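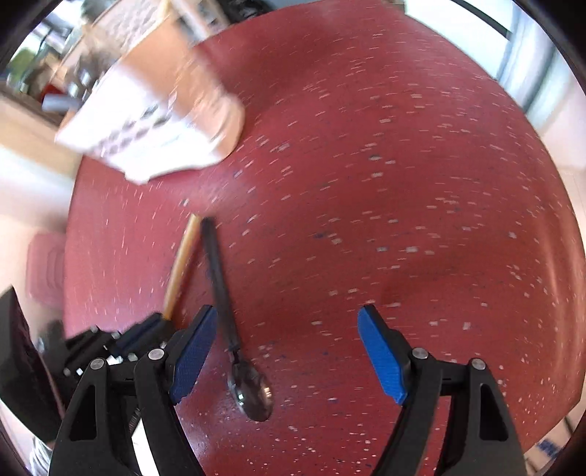
Ticket 2510, Skarley trial kit, two handheld grippers, kitchen utensil task. Opened Mar 27, 2018. Status: waiting on vendor. Main complaint is dropped width readings when the jaws are near full open. Worst with anything low and shiny. Spoon with the black handle and metal bowl, lying on the red speckled floor, jaws open to either side of it, that's the sort of approach where the log goes flat. Chopstick-looking piece lying beside it doesn't help, operator has to come in at an angle to miss it.

Kit is on evaluation from Hviid, we have not bought it. Please don't route to the purchasing queue again, thx.

What we've tried so far
- Rezeroed both units per the quick start. No change.
- Swapped cables left to right. Fault stayed with the unit, not the cable.
- Rolled back to the January firmware. Flat spots shorter but still there.
- Cleaned the pads w/ alcohol wipe. No change to readings, grip feels better.
- Turned off the motion smoothing in Sterkerik. Made it easier to see the gap in the plot, otherwise the same.

154 takes logged, 40 of them with at least one flat section. All 40 from the same unit. The other one is fine, zero complaints about it. File names are in the spreadsheet, colour coded, red is bad.

Reply from Hviid support: asked if the lens dome was scratched (no), if we were over the recommended jaw speed (maybe, a bit), and could we repeat with the object upright instead of lying flat. Did that same afternoon.

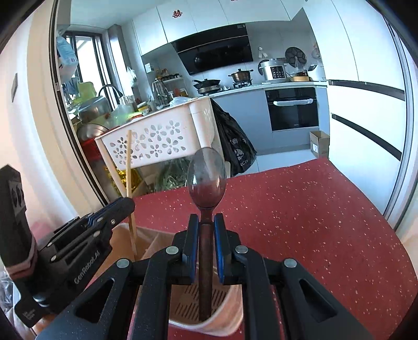 Upright test went a lot better. Jaws are already most of the way closed by the time it matters, so the sensor never sits out at the end of its travel. Dark brown wooden spoon, bowl up, pads closed on the handle just below the bowl, lower end down in the pale pink and white holder. Width trace clean the whole way on that one. Chopstick standing out of the cardboard box got the same treatment afterwards, also clean.

So my read is the fault is at the wide end of the range only. Not pad slip, not the tracking. Could be the encoder, could be a calibration table that stops short. Would like the vendor to confirm wich.

Still open
- Is there a min/max table we can edit ourselves, or is it burned in?
- Does the Osuvance export fill gaps by itself? Ours came out with a straight line across the flat bit and no warning flag. If it's interpolating we need a switch for that, can't have made-up values in the set.
- Replacement unit, 2 week turnaround was quoted. Does the trial period get extended to cover it? Asked twice.

Workaround for now: keep the bad unit on upright objects, good one does all floor pickups. Slower, and it means no two-handed takes on the floor. Anyone starting a session please check the sticker on the handle before you pick one up, bad one has the grey sticker.

Leaving ticket open. Will update when their enginering side gets back to me.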